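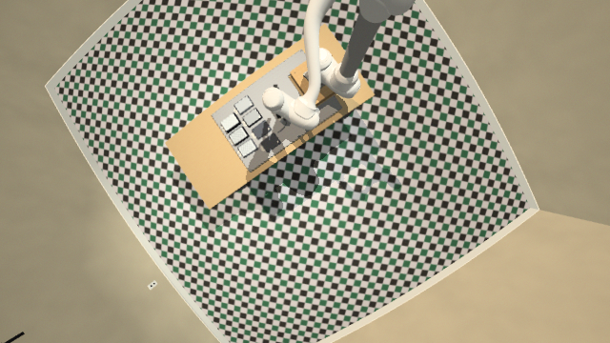

11 de julio de 2022

Cuaderno de taller. Esmaltes, tanda Harju.

Abierto el horno a las ocho y media, con el pirómetro en 135. Podría haber esperado un poco más, pero las piezas de arriba ya se dejaban coger con guantes y quería ver las muestras antes de preparar el segundo cubo.

Resultado general: el blanco sale bien en las tres bandejas. El verde, bien en la de arriba y en la del medio, y apagado en la de abajo, tirando a oliva. El negro tiene pinchazos en casi todas las baldosas de la fila del fondo. Es el mismo defecto de diciembre, cuando le echamos la culpa a la humedad del bizcocho. Ahora el bizcocho lleva semanas en la estantería seca, así que habrá que mirar otra cosa.

Lo que cambié respecto a la hornada anterior:
- El negro se tamizó dos veces por malla 80. Antes, una sola vez.
- Meseta final de 20 minutos en vez de 10.
- Las baldosas negras pasaron al fondo y las verdes, al centro.
- El verde lleva el óxido de cobre del saco nuevo de Turorell. El saco viejo se terminó.

No debería haber tocado cuatro cosas a la vez. Para la próxima se cambia solo la meseta y se deja todo lo demás como está.

Grosor de capa. Rasqué la esquina de tres baldosas negras con defecto y de tres sin defecto. En las malas la capa es claramente más gorda, sobre todo en el canto por donde se sujetan al sumergir. Puede que el negro esté demasiado denso. Pesé cien mililitros del cubo y me dio 158 gramos, cuando la ficha pide 145. Añadida agua hasta 147 y lo dejo ahí. Mañana hay que volver a removerlo desde el fondo porque asienta mucho, y volver a pesar antes de usarlo.

El oliva de la bandeja baja. Los conos de arriba y de en medio están doblados como toca. El de abajo se quedó corto, apenas inclinado. La resistencia inferior izquierda tiene mal aspecto desde la primavera y sospecho que calienta menos que su pareja. Medirla con el polímetro con el horno desconectado y frío. Si está fuera de valor, pedir el recambio a Zorix, que tardó bastante la última vez. Mientras tanto, en la bandeja baja solo blancas.

Pedido Jadumside. El total es de 3.299 baldosas entre los tres colores, contando las de reserva. Buenas y embaladas hay 1.588. Las cajas están en el pasillo, con la etiqueta hacia fuera, y el color va escrito también en la tapa. No mezclar en la misma caja blancas de hornadas distintas: la diferencia de tono es poca, pero puestas una al lado de otra se nota, y en un suelo con luz rasante se nota más.

Medidas. Comprobadas nueve blancas con el calibre, a lo largo y a lo ancho. Todas dentro de tolerancia menos una, que está alabeada y va al cajón de cortes. El alabeo coincide con la placa que tiene la grieta. Le he hecho una cruz con lápiz para no volver a usarla en la parte central; en la de arriba, con piezas pequeñas, todavía sirve.

Junta. Hice dos paneles de prueba sobre tablero, uno con junta de dos milímetros y otro con junta de tres, los dos en gris claro. Con dos queda mejor a la vista, pero cuesta absorber la diferencia entre piezas y al llegar a la sexta fila ya se va la línea. Me inclino por tres. Están apoyados detrás de la puerta, sin limpiar el velo de cemento. No pasarles vinagre, que el verde lo acusa.

Consumos: queda poco más de medio saco de frita transparente y un bote sin abrir de goma. Faltan guantes de la talla mediana, esponjas y alúmina para las placas.

Pendiente:
- Lijar y volver a pintar las placas 2 y 5.
- Medir la resistencia.
- Hornada corta de negro, con densidad 147 y meseta de 20.
- Contestar a Harju sobre el plazo, cuando se vea cómo sale esa hornada.

Horno limpio y aspirado. Tapa abierta un dedo, corriente quitada.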